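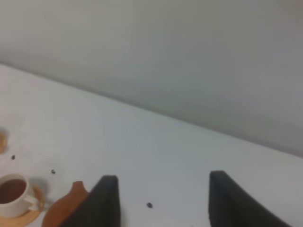

Why does my clay teapot dribble down the spout when I pour?
Most often the pot is too full or the tip is too slow. Fill it to just below the inside of the spout, pour in one go, and check the little steam hole in the lid isn't blocked.

Ticket 454, Tolcombe Teaware help desk
Opened 14/07/2020 by Sharon Mabula
Status: closed

Hi there! I bought one of your small unglazed pots in March and I love the colour of it, but it's driving me up the wall. Every pour leaves a trail of tea down the front and I end up with a puddle in the saucer. I've tried going slower (worse!) and I've tried a different lid, which rattled.
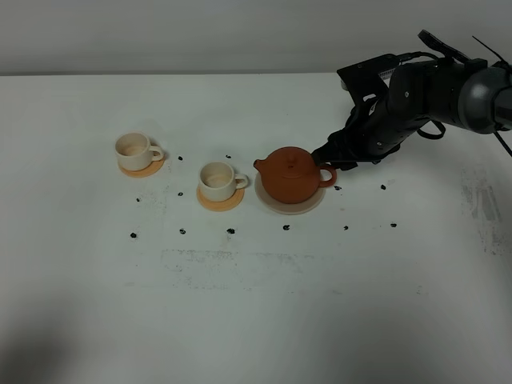
I should say I make it strong, Avomness black, leaves loose in the pot, and I usually fill right up to the lid so there's enough for a second cup. My neighbour reckons I should rub a bit of butter under the spout. Is that a real thing? I don't fancy butter in my tea.

Reply from Godfrey Okoth
Hi Sharon, please skip the butter, unglazed clay will soak it up and you'll be tasting it for ages. Could you stop filling a bit lower, give the hole in the lid a poke with a toothpick, and then tip the pot faster than feels polite? Start with cold water over the sink.

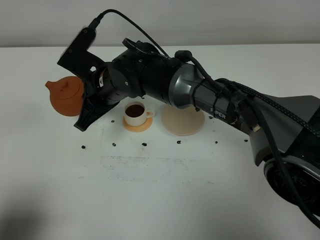
Update from Sharon
Okay, did all that. The hole had a bit of leaf jammed in it, so that was half my trouble. With cold water it pours beautifully now, a nice clean arc, and it stops when I stop. With hot tea I still get about 2 drips at the end, and they head straight for the table.

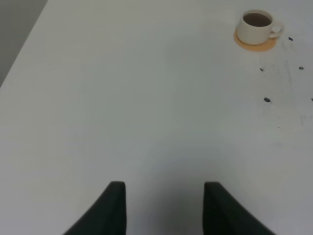 Those last drips come from the finish, so give your wrist a quick flick back as you bring the pot upright. As for the table, tea left sitting on a plain white top like that will show every ring, so wipe it while it's fresh and keep a cloth handy. If you're still getting drips after a week of that, write back on this ticket and I'll swap the pot. Godfrey

Update from Sharon
The flick works! Happy to close this one.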